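How to put together and look after a plastic stool

We bought our first white plastic stool for the laundry at Plosden and liked it so much that there are now stools all over the house (one in the shed too, for potting up seedlings). They come flat with the legs off, and putting one together is a ten minute job if you take your time and have a cuppa handy.

Before you start

Lay an old towel on the floor or bench so the seat doesn't get scratched. Have a damp cloth, a dry cloth and a rubber mallet within reach. My neighbour Senthil Kurian swears by the heel of his hand and no mallet at all, and good luck to him!

Step 1: Get to know the underside

Turn the seat over and wipe it down, going along the ribs and into the corners with the cloth. Dust and little shavings of plastic love to settle there, and a leg won't sit properly on top of them. Dry the sockets well.

Step 2: Fit the legs

Start each leg by hand with a gentle twist, and leave them all a bit loose until the last one is in. The legs splay outwards on this sort of stool, so follow the angle of the socket and don't try to force them upright. Once they're all started, go round again and push each one firmly home.
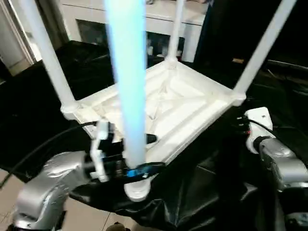

Step 3: Test it on a flat floor

Set the stool on its feet and press down on each corner of the seat in turn. If it rocks, flip it back over and give the legs another push. I had one that wobbled for 2 days before I found a crumb of packing foam in a socket.

Step 4: Keeping it clean

Warm water and dish soap will do for most marks. For scuffs, try a paste of baking soda on a soft cloth, then rinse. Ours live out of the afternoon sun, and I check the legs again every December before the family arrives and all the extra seats come out.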